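Workshop Tips: Patch Leads, Toggles and Push Buttons

Small panels with switches and plug-in leads collect on every bench sooner or later. Some are practice boards, some are test boxes, some came out of a project that stopped halfway. The tips on this page are for keeping them clean, working and ready to use. Nothing here needs special skill. Work on low-voltage boards only, and take the battery out or unplug the supply before you start. Anything that runs on household current belongs with an electrician.

Clear the top first

Wipe the board before you touch the plugs. Dust pushed into a socket is much harder to get out than dust lying on the surface. Use a soft, dry brush for the first pass – an old one-inch paintbrush is fine – and then a barely damp cloth. If the board is made up of tiles or modules that lock together, brush along the seams and keep the cloth away from them. Printed numbers and lettering wear off with strong cleaners. Plain water with a drop of dish soap is enough.
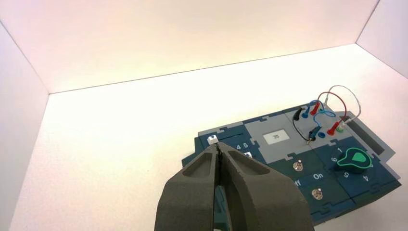

Banana plugs last a long time if you pull on the plug body and leave the cable alone. A lead that has been yanked by its wire will usually fail right behind the plug, where you can't see it. Bend the cable gently near each end with a meter connected. If the reading jumps, cut the plug off and refit it, or throw the lead out. A bad lead put back in the drawer will be picked up again next month.

Loose plugs can often be saved. On the type with spring leaves, spread the leaves a hair with a small flat screwdriver and try again. Don't force them. If a plug still drops out under its own weight, replace it.

Matching colors

Keep to one color rule for the whole shop. Red to red and black to black is the usual start, and the other colors can mean whatever you like as long as it is written down. We keep ours on a card inside the lid of the Unda parts case. When you store a board with the leads left in, let the cables stand in easy loops. A tight bend held all winter sets that way.

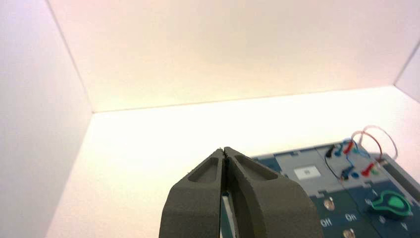
Patch leads plugged in, with two of the red plugs standing upright.

If you prefer to take the leads off for storage, hang them over a dowel or a row of cup hooks, sorted by length. Rubber bands go sticky and mark the insulation. Hook-and-loop strips are better, and you can cut a roll into short pieces in a few minutes.

Light for close work

A white tabletop or a sheet of white poster board makes small parts easier to find when they fall. It also throws light back up under the edges of a box. A warm bulb is pleasant to work under but can make orange and red wires hard to tell apart, so check colors near a window if you are in doubt. The 41-inch folding bench we bought from Stolero in March has a white top, and we have lost far fewer screws on it.

Buttons and toggles

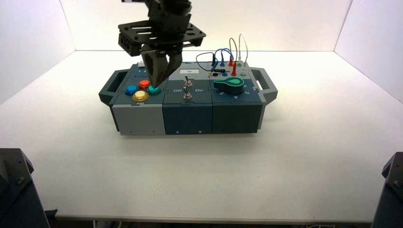
Domed push buttons pick up grease from fingers, and it works its way down into the ring. Run a cotton swab around the gap, turning it as you go, then press the button a dozen times and do it again. If a button feels sticky after that, take it out from underneath and clean the plunger. Don't oil it.

Toggle switches need even less. Flip each one back and forth twenty times or so if the board has been sitting on a shelf. That clears light tarnish from the contacts. A short puff of contact cleaner helps with a stubborn one. We use the Sethi can, 200 ml, and it has lasted years.

Check the small screws last. Snug is enough, especially where they go into plastic. Lift the box by both handles if it has two, and store it flat.

Spare plugs are cheapest in mixed bags. The surplus counter in Carnthorpe sells them by weight, 500 grams to the bag, and you will want a small divided tray to sort them into.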